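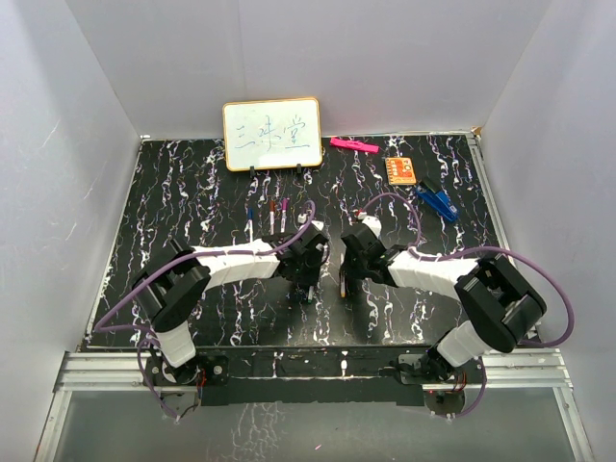 三味堂 on a whiteboard with a yellow-orange frame.

A thread on names for rooms, houses and small shops. I've been collecting them for a few years and have more opinions than I can keep to myself.

The three characters read san wei tang in Mandarin. San is three, wei is flavor or taste, tang is hall. Three Flavors Hall. I can read maybe one sign in four, slowly, and I like that one.

Tang is the part I'd borrow if I could. It turns up at the end of names for old pharmacies, family halls, studies, restaurants. English has "hall" but it drags a mansion in with it. If I called my back room Something Hall people would laugh, and they'd be right to.

There's an old habit among scholars in China of giving the study a name. The room might be tiny. The name went up on a board, or got carved on a seal, and sometimes the writer signed work with it. So a room name could end up as a pen name.

Japan has the same sort of thing with its own word endings. Tea rooms get names. So do the scoops used in them, which I think is wonderful and would never have the patience for.

In English we mostly name from the outside. Rose Cottage, Hillview, The Laurels. What you see from the road. Very little about what goes on in there.

Where I live, Skondthorpe, named houses are the older ones on the slope. The newer streets just have numbers. I walked the slope in August with a notebook and wrote down every name I could read from the sidewalk. I got 69.

Of those, 17 had a tree in the name. I only saw the tree in question at a few of them. Two houses in a row are named for elms and I don't believe there is an elm left in town.

Next largest group is views. Bay View has no view of a bay unless you get on the roof. My guess is that it did before the houses across the street went up. I've since seen an old postcard of that street and the other side is a field, so I'm fairly comfortable with the guess.

Then first names mashed together. Everybody knows these. Dor-Ron. Marjack. People make fun of them and I used to, but they're the only ones on the list that tell you who lived there.

My favorite on the slope is a plain board that says ENOUGH. I haven't met the owners and I don't plan to ask. I'm worried the explanation will be a surname.

Someone will want to know so I'll say it now: my house is 2753 and has no name. I've had eleven years to think of one.

(Yes, a four-digit number on a short street. The numbering carries on from the county road. The mail carrier has views on this.)

Shops. A shop name has a different job. It has to be said over the phone and spelled by somebody who's in a hurry. A lot of pretty names fail right there.

Best case I know of in town is Mészáros, the butcher. I'm told it's a Hungarian surname that means butcher. So the sign says Butcher, and under it, smaller, it says BUTCHER. The current owner told me most customers have no idea, and most of them also skip the accents.

Worst case is the place that does phone screens and printer ink. It's called Starnex. It used to be Main Street Electronics. I went in to ask what Starnex meant and the guy at the counter said it was available. Meaning the web address.

I don't hold it against them. The old name described the place well and no one could find it online, there being a Main Street Electronics in half the country. That's a real problem and a made-up word solves it.

But here's a test I use. Can a kid tell a grandparent where they're going using the name, and will the grandparent know what sort of place it is? Mészáros passes in one language. Starnex doesn't pass in any.

Long aside about Vunoreck. That's the bar by the rail crossing. I spent a good month trying to find out what language it was. I wrote to a woman who studies place names and she was very kind and had nothing.

Then Martti Riihimäki, who used to do sign painting for half the businesses here, told me. The first owner's handwriting was terrible. Martti painted what he thought he read on the order slip. The owner was supposed to come by and check the lettering and didn't.

I asked what it was meant to say. Martti says he has never been sure. The man saw it up over the door, looked at it for a bit, and paid him.

I asked Martti which names he liked painting. He said short ones, with no S in them. An S is hard to get right at three feet tall and everybody can see when it's off. He said he once talked a customer out of "Sissy's" and into "The Salon," and then realized he'd only saved himself three of them, if you count the apostrophe end of it.

He also said a name looks different once it's up high, and that people ought to live with it on a piece of paper first. His advice to customers was to write it out by hand, large, prop it up across the room, and go about their day. If they were tired of it by supper, pick another.

I think that's the best practical advice in this thread, so if you only keep one post, keep that one.

Back to rooms. I think naming a room works better than naming a house if you're shy. Guests don't see it from the road. You can change it and no one has to be told.

Friends of mine call their laundry room the Embassy. It started when one of them used to go in there to take calls away from the kids. The kids are grown now and it's still the Embassy.

My aunt had a pantry called Canada. It was cold and it was at the north end of the house. As a small child I heard her say "it's in Canada, bottom shelf" and had a confused idea of the country for years.

None of those would survive on a sign. I think that's the split. Some names are for reading and some are for saying. A hall name in brush writing is made to be looked at. Canada was made to be yelled down a corridor.

A good number name is hard in English, by the way. Three Flavors sounds like ice cream. Seven Oaks sounds like a golf course. Four Winds is nice but there are a great many of them, and two are on my list.

What I've tried on the back room so far, on paper, per Martti: The Annex (lasted a day). Low Room (accurate, gloomy). Second Breakfast (my sister's idea, taken down before supper). Pencil House (still up).

Pencil House has been up for most of a month. I don't mind looking at it. I've also noticed that I've never once said it out loud.

Replies are open. I'd like to hear names of rooms in particular, the ones only your family uses. Say where it came from if you know. If you don't know, send it anyway.

Also, if anyone can tell me where to find elms in Skondthorpe, I'll go and look, and correct the post.

Adding this from the replies: three separate people have a closet called Narnia. Two have a basement called the Pit. One person has a porch called Gary and says it came with the house.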